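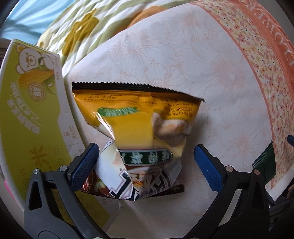

Snack bag between the finger pads, white paper pouch behind it, corn box at left.

Filed under: Gripper Hardware / Faults and Safety

From: Yulan Lü
To: the handheld list
Subject: Re: bags slipping and one pinched finger

Aisling, thanks for writing it up the same afternoon. My answers are under your points. I also went through the logs from the Ostgate flats, so some of this is for everyone who has a unit out.

Aisling Geraghty wrote:
> Two things from the Ostgate bedroom set. First, unit 9 has started
> dropping light bags. It closes, the bag comes up a little way, then
> one jaw lets go before the other and the bag swings out and falls.
> Boxes are fine. I saw it on the small crimped snack bags and on a
> tissue packet, never on anything stiff.
>
> Second, Tianyou got the side of his finger caught in the linkage
> while he was steadying a pouch with his free hand. The skin wasn't
> broken but it left a mark, and he stopped for the day. He says the
> trigger was already released and the jaws closed again on their own.
>
> I have kept recording with the other unit. Do you want 9 back, or
> can I change the pads here? The blue ones look fine to me.

Please send 9 back and don't change anything on it. Take the battery out, put tape over the trigger, and pack it with the jaws open. If you swap the pads I can't tell a pad problem from a linkage problem.

I think the two faults are the same one. The jaws are supposed to move as a pair. When the pin on one side wears, that jaw lags on the way in and springs on the way out. On a box you would never notice it, because the box holds the jaws apart and takes up the play. A bag folds under the pads, so the late jaw keeps moving after the first has stopped, and the grip ends up crooked. The spring-back would also account for the jaws moving after Tianyou let go of the trigger. I haven't proved that part and I want to see the unit before I say more.

From the logs: unit 9 has 987 closes since its last service. We had been telling people to send units in when they felt loose. Xuelian pulled the others and the next highest is at 533, with no drops recorded on soft items. That is only two units, so I wouldn't read a limit into it yet. For now, anyone past 533 should stop using the unit on bags and pouches and write to me directly.

> Is it worth keeping the takes where the bag fell?

Yes, keep them. Mark them "fault" in the notes column and leave the takes whole. Yufang is sorting them separately so they don't go into the Clostura grasp set as ordinary failures. The same goes for takes where the bag came up twisted but stayed in the jaws. Some twisting is normal when you pull a bag out of a tight pouch, so if you aren't sure, mark it "check" and she will look.

On the pinch. Until I write again, these apply to every unit on the list:

- Keep the free hand out of the space between the linkage arms, also when the trigger is released. If a pouch needs to be held down, hold it by the bottom corner.
- If the item can't be lifted without a second hand near the jaws, skip it and write down which item it was.
- Before each session, close the jaws 9 times on nothing and watch them from the front. If one side arrives late, even slightly, the unit is out.
- Check the screws by the base of each pad. Finger tight is too loose. Don't use thread glue on them.

Tianyou, please send me two lines in your own words about where your finger was and what the jaws were doing. I need it for the report to Clirnent, who make the linkage. They asked for the same thing after the pinch in August and we sent it late. If the mark hasn't gone in a few days, have it looked at and send me the bill.

I've asked Clirnent whether the cut-outs in the arms can be covered. Qin tried a thin sleeve over them last spring and it rubbed, so don't make your own. New pins are on order, 100 of them, and that's enough to do both sides on nearly every unit we have out. I will post to the list when they come in and say who should send theirs first.

Aisling, you can finish the bedroom set with the other unit as long as it passes the closing check. Leave the loose bags for last.

Yulan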